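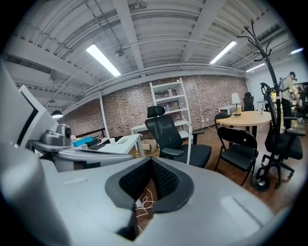 3 July 2025

Second firing of the Orkside clay today, and I'm so pleased with it! The test tiles came out flat. All of them! After the January batch, which curled up at the corners like stale bread, I had more or less given up on this body for anything wider than my hand.

What changed: more grog, slower drying (boards top and bottom, flipped morning and evening), and I finally stopped fiddling with the edges once they were leather hard. Fired weight of the big tile is 527 g, down from 700 g wet. I forgot to weigh it bone dry, so can't split that into water and burn-off. Do it next time.

Glazes, same three as before:

Zutenora white - lovely. Buttery, a little pooling in the stamped lines, no pinholes on the tiles dipped once. The double-dipped one crawled near the rim, bare patch the size of a lentil. Single dip from now on.

Menon green - much darker on this clay than on the porcelain. Almost black where thick, then it breaks to a warm brown over texture. Didn't expect to like it and I want it on everything. Sieve it again before use, there was grit at the bottom of the bucket.

Clear - cloudy. Same as January. Could be too thick, could be the iron in the clay. Try one thinned tile before we blame the recipe.

Kiln: the bottom shelf is still running cool. Cone 6 was fully down on top and only just leaning at the bottom, so the Menon tiles down there are a touch dry. I'd like to try a 15 minute hold at the end (last time we had none). The lid gap looks the same as ever.

Porosity: boiled 2 tiles, soaked overnight, still to be weighed. Numbers go on the sheet by the sink. If they're decent I want to start on mugs with this body, handles and all, and see whether the grog is too rough on the lip. A swipe with a soft rib might be enough to bury it.

Givano order: 49 tiles still to cut. Roll them all from one bag so the shrinkage matches. Need more newspaper for the boards, and the 6 mm rolling guides are missing again.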